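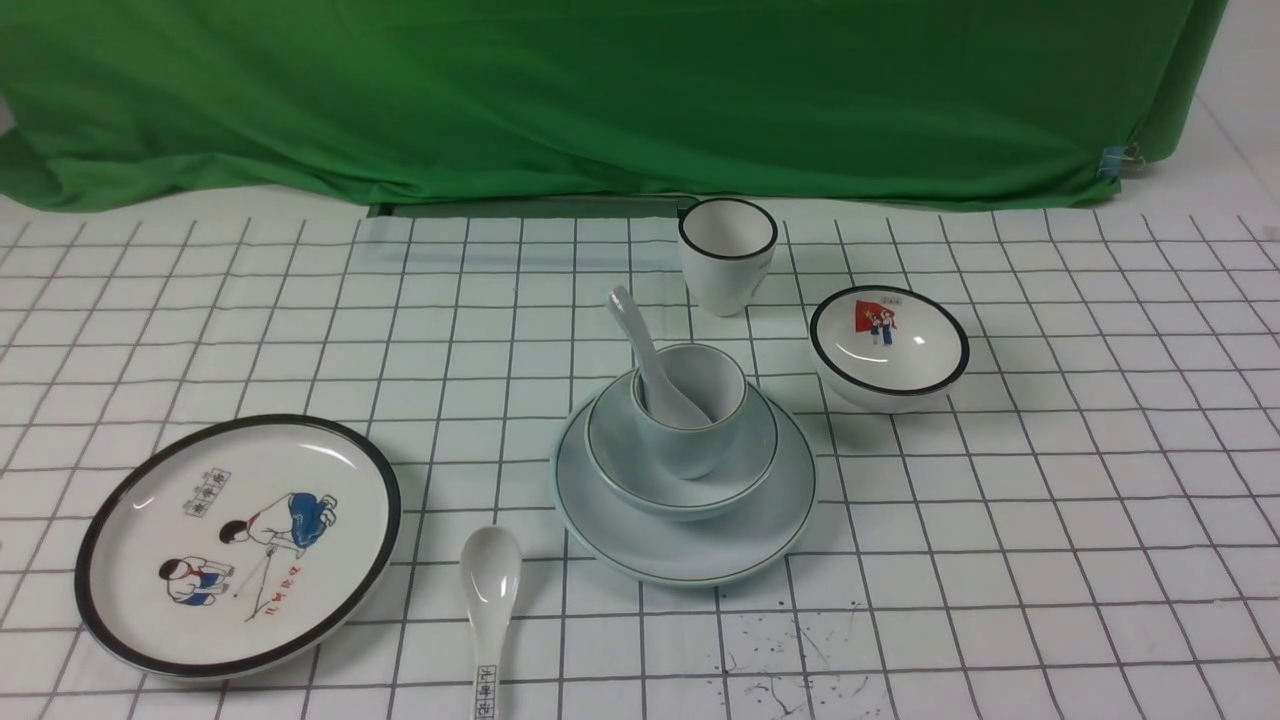

환자가 "내 진료기록을 누가 열어 봤는지 알려 달라"고 하면 우리는 어디까지 내줄 수 있나?
외부 제공 내역은 제공일, 받은 곳, 목적, 항목까지 한 장으로 내준다. 내부 열람 기록은 신청서를 따로 받아서 접근 로그에서 뽑는다.

2월, 작업 노트. 오후 4시쯤 정리 시작.

오늘은 개인정보 처리 안내문 개정판이랑 열람 로그 추출을 같이 돌려 봤다. 결과부터 적자면, 된다! 지난번에 Zotach에서 로그를 뽑을 때는 진료과 코드가 전부 숫자로 나와서 환자에게 그대로 줄 수가 없었는데, 이번에는 코드표를 먼저 물려 놓으니까 '원무 접수', '영상 판독' 식으로 풀려서 나온다. 이걸 보고 혼자 꽤 신났다.

시험 데이터는 Burkden 분원 가상 환자 2,000명분. 그중 100명을 무작위로 뽑아 외부 제공 내역서를 만들었고, 항목이 빈 채로 나온 게 2건 있었다. 둘 다 보험 청구 건인데 '목적' 칸이 비었다. 청구 화면에서 목적을 자동으로 넣어 주는 줄 알았더니 재청구일 때는 안 넣는다. 재청구 화면에도 기본값을 걸어 달라고 요청 올림.

안내문 쪽 메모.
기존 문안은 첫 문장이 너무 길다. 소리 내어 읽어 보면 중간에 숨이 찬다. 세 문장으로 쪼갰더니 훨씬 낫다(특히 '치료, 수납, 병원 운영'을 각각 짧은 예와 함께 쓴 부분이 마음에 든다). 예는 이렇게 넣었다.
치료: 다른 과 의사가 검사 결과를 함께 봅니다.
수납: 보험사에 진료 항목을 보냅니다.
운영: 진료의 질을 점검할 때 기록 일부를 검토합니다.

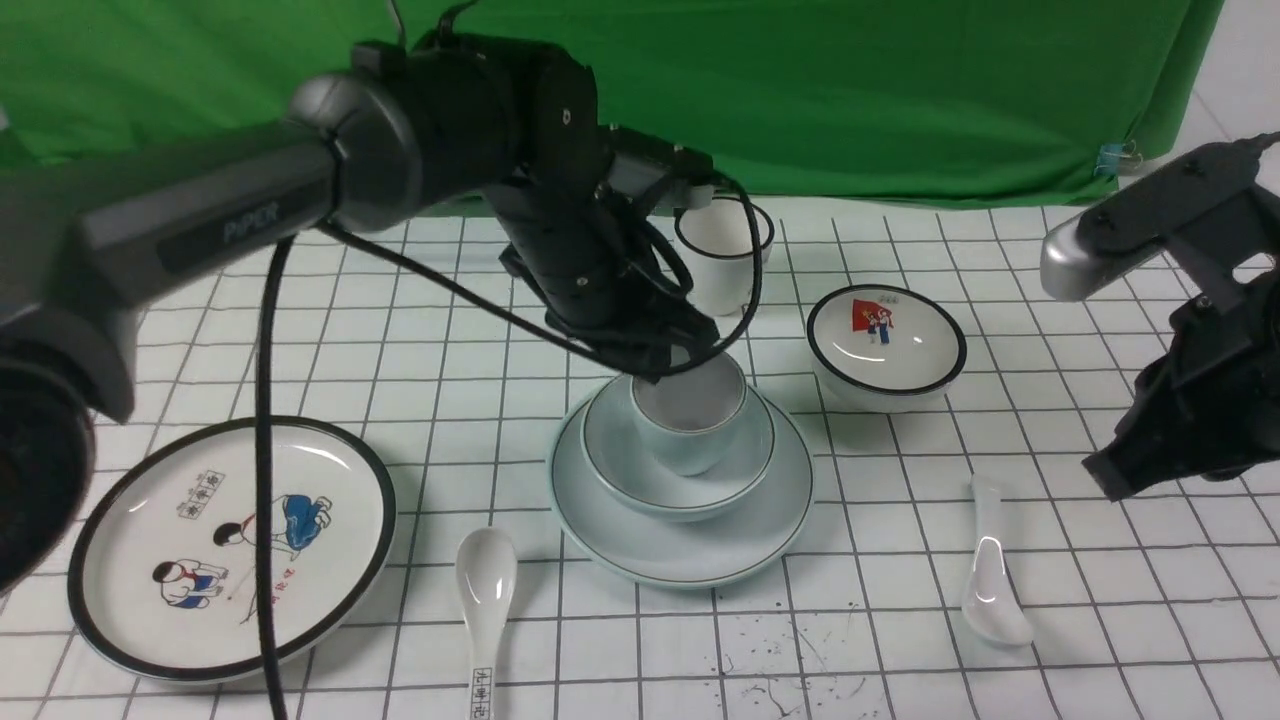 글자 크기도 손봤다. 접수대에서 나눠 주는 종이는 앞뒤 한 장에 들어가야 하는데, 문장을 쪼개고 나니 오히려 줄이 줄어서 활자를 한 단계 키울 여유가 생겼다. 이건 정말 예상 못 한 덤이다. 동의 철회 방법은 뒷면 맨 아래에 있던 걸 앞면으로 올렸다. 철회해도 이미 제공된 정보는 되돌릴 수 없다는 문장은 바로 옆에 붙여 둘 것. 떨어져 있으면 못 보고 지나간다.

Stivwood 양식과 비교한 것도 적어 둔다. 그쪽은 가족에게 설명해도 되는 범위를 환자가 직접 표시하게 되어 있다. 진단명만, 일정만, 전부, 이런 식. 우리 양식은 '가족에게 알려도 됨' 한 칸뿐이라 접수 때마다 말로 다시 물어본다. 칸을 나누는 쪽으로 가고 싶다. 전산에 받을 자리가 있는지는 아직 모름. Zotach 설정 화면에 예비 필드가 보이긴 하는데 출력물까지 연결되는지 확인해야 한다.

Đoàn 쪽 번역본도 도착했다. 베트남어 안내문이 생기는 건 처음이라 반갑다! 다만 '익명 처리'와 '가명 처리'가 같은 단어로 옮겨진 곳이 있어서 표시해 돌려보냈다. 용어표를 같이 안 보낸 내 잘못이 크다. 다음부터는 원문 파일과 용어표를 한 묶음으로.

추출 속도: 한 사람당 최대 56초. 기록이 많은 환자일수록 늘어지는데, 기간을 지정하면 눈에 띄게 빨라진다. 신청서에 기간 칸을 넣자는 얘기를 다음 회의에서 꺼내 보겠다.

남은 일
재청구 목적 칸 수정되면 같은 100명으로 다시 뽑기
가족 설명 범위 칸 초안 그리기
베트남어 용어표 작성해서 보내기
옛 안내문 재고는 새 판 승인 전까지 접수대에 그대로 둔다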